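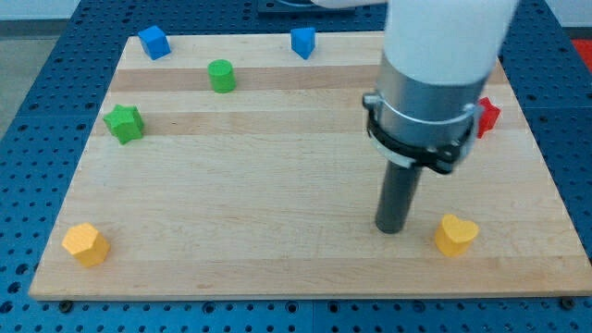
I'd driven more than 400 miles with my dirt bike strapped in the truck, and the gate at Jikum Ridge had a chain on it.

"County closed it in February," said the woman parked next to me. Omolara Amadi, her name was, and she had a cooler and a lawn chair, so I figured she'd been at this a while. "Some guy named Pace wants to put houses up there."

"On Jikum? It's all rock!"

"Expensive rock," she said, and handed me a soda.

So that's how I ended up at the hearing in Willer that night, still in my riding boots (I squeaked the whole way down the aisle, it was awful). Omolara had 731 signatures in a shoebox. I had a speaker card with my name on it and no idea what I was going to say. They called me at 8, right after a man who talked forever about culverts.

I told them my dad taught me to ride up there, and that I cried on the second hill, and that he waited. Then my three minutes ran out and I sat down.

Omolara passed me the shoebox. "Hold this," she said. "I'm next."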